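Measuring Specific Heat at the Plistmont Teaching Laboratory

The calorimetry course at Plistmont runs every Thursday and covers one subject only: how the specific heat of a metal is measured, and how far the result can be trusted. The instructor has taught it for nine years. "Students arrive knowing the formula," the instructor said. "They have not yet had to ask where the heat goes when it does not go into the water."

The standard exercise uses an aluminum block, an immersion heater and a thermometer. The supply voltage and current are logged every 10 seconds by a program called Stella. Energy in is the product of voltage, current and time. In one run the heater delivered 1,633 joules before it was switched off.

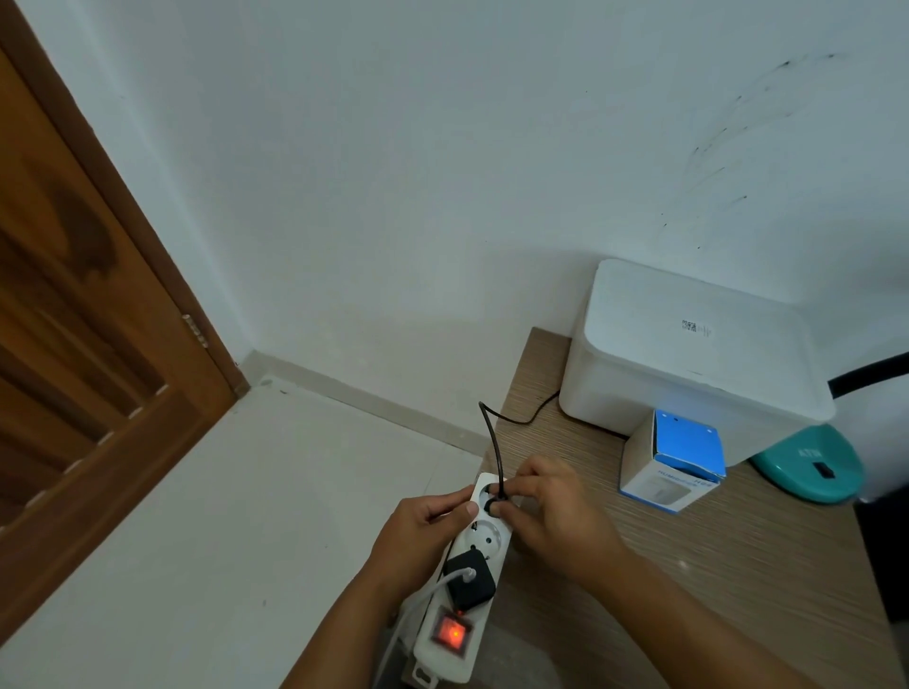
Heat loss is the largest source of error in the exercise. The block starts to lose energy to the air as soon as it is warmer than the room, so the measured temperature rise is too small and the calculated specific heat too large. The instructor asks for a cooling curve after each run and a correction based on it. Timing matters as well. "A lit rocker switch on a power strip shows that the strip has power," the instructor said. "It does not show when the heater started. Take the start time from the current reading."

The Firari and Andrade calorimeters used in the course differ mainly in their insulation. The Firari has a single foam jacket. The Andrade has a vacuum wall - better for slow runs, but harder to stir evenly.

Each group repeats the measurement four times. Asked whether the mean was enough, the instructor said no. "I want the spread, and I want the correction written out. If the corrected value is still high, look at the contact between the heater and the block. A drop of oil in the hole usually helps."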